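Two weeks with the Tasen hook finger

I should say up front that I wanted to dislike the Tasen. The sales page for it has a lot of adjectives and one graph, and the graph has no label on the left side. But Mebrat Ambaye had a spare set and I was tired of the straight Barbier fingers dropping anything rounder than a paperback, so on it went.

Mounting took 8 screws and a lot of swearing. The Barbier set weighs 237 grams, and the Tasen is heavier than that, though they don't publish by how much and my kitchen scale is dead. The arm noticed. I had to turn the wrist gains down twice before it stopped humming.

The claim is that a curved finger "reaches around" soft things. Fine. Soft things I have. I've been running it at the woven basket with the cushion in it and the blue and yellow plush toys up on the rim, which is a nasty mix of give and no give, and about as far from the foam cubes in the demo video as I can get without leaving the room.

My first complaint is the view. With the wrist camera where the Warnen bracket puts it, the finger arcs right over the lower part of the picture, matte black and fat at the near end. Whatever you're about to close on has a fair chance of being behind it.

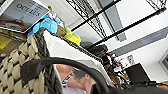
Grip, such as it is

I logged 71 tries with the Tasen, all on plush. It held on more often than the Barbier did, I'll give it that. It also let go in stranger ways. A straight finger drops a toy and you know why. The hook lets one roll slowly down the curve, and the controller reports a good grasp the whole way.

The Triltance people say new firmware fixes this. They said that in May as well.

So it stays on for now – mostly because I don't want to do the screws again. Next I want to try the camera on the other side of the wrist, if the cable will reach.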